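Visit report: Stindano simulation lab, open afternoon

The lab occupies the second floor of the old Kustow building, above a print finisher. Visitors were admitted in two groups, the first at 1:00 p.m. and the second at 3:30. I joined the second. Sign-in was handled at the elevator, and bags went into lockers before the tour started.

Stindano trains control software for robot arms that tidy living spaces. Most of the training is done in simulation, and the afternoon was arranged around that part of the work. Yesenia Giraldo, who manages the scene library, gave the opening talk. The library holds 790 rooms. Each room is generated from a floor plan, a set of wall and floor finishes, and a pool of household objects that are placed by script. A room is retired after 1,000 episodes and replaced with a new one built from the same parts.

The scripts place objects with little regard for where a person would leave them. Giraldo said this is intended. A policy trained only on neat tables tends to fail on soft furniture, where the support surface is low and the approach angle changes. Seat cushions are treated as rigid in the current physics settings — a known simplification, and one that drew several comments from the floor.

We then moved to the workstations, where Jairo Henao was running pick tasks from the sofa set. The arm in these rooms is a simulated Franka Emika with a two-fingered gripper. Each episode begins with a short text instruction and ends on success, on a timeout, or when the contact force passes a limit.
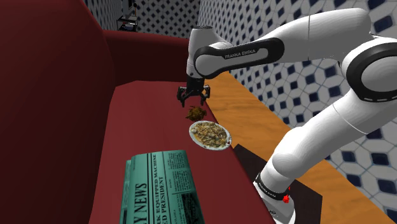 Does the lab render every training step at full quality?

Full quality is used only for evaluation runs and for checking new rooms. Training runs use a reduced renderer with simpler shadows and smaller textures, which lets one workstation keep 200 rooms open at the same time.

Henao spent some time on irregular food items. Their collision shapes are built from several convex pieces, and a coarse shape gives the gripper an edge to hold that the visible surface does not have. The team rebuilt these shapes in August. Plates were left alone, as the rim is already modeled in detail.

The last stop was the log viewer, an in-house tool named Vultlow. It plots joint positions, finger width and contact force on one time axis. Diarmuid Mac an tSaoi loaded a failed grasp and stepped through it. The fingers had closed at the correct height but with a wrist rotation error, and the object was pushed sideways. The viewer stores the last 3,000 episodes and deletes older ones unless they are tagged.

Transfer to hardware was covered in a short question period. The physical arms are at the Cusi site, which was not part of the visit. The next open afternoon will include it, and places can be requested through the front desk.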